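From: Ngaio Mahuika
To: Primelley Supper Club list
Subject: Re: March potluck

Zoila Quispe wrote:

> Are we still doing the soup swap? And does anyone have a decent
> bean recipe that feeds a crowd?

Yes to the swap, and oh, do I have beans for you! Giuliana's pot fed 19 of us last fall and people were scraping the bottom (me included).

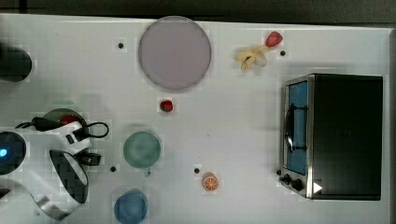
## Beans, the night before

Soak them in plenty of cold water with a spoonful of salt. Drain, then simmer low with onion and bay.

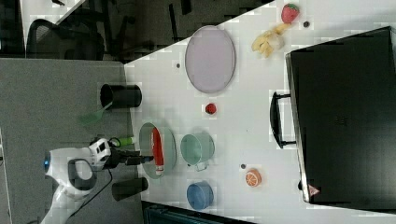 *Green plate, red hot dog shape on top*

Tomatoes go in only once the beans are soft. Eliécer adds smoked paprika too, and I'm a convert!

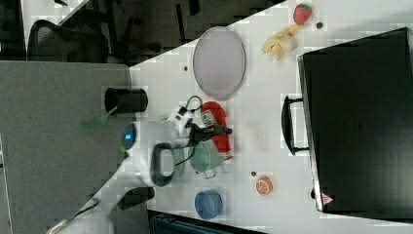 What time do we start?
Doors at 6 p.m., soup at 6:30.

Bring a jar with a lid if you want to take some home, plus your own
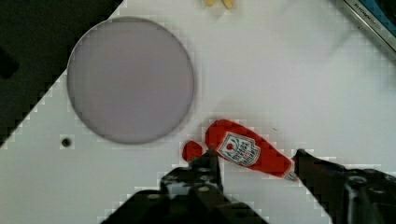 spoon and bowl, as the hall only has a few. Zdenka has bread covered (two kinds, she promises!).

Ngaio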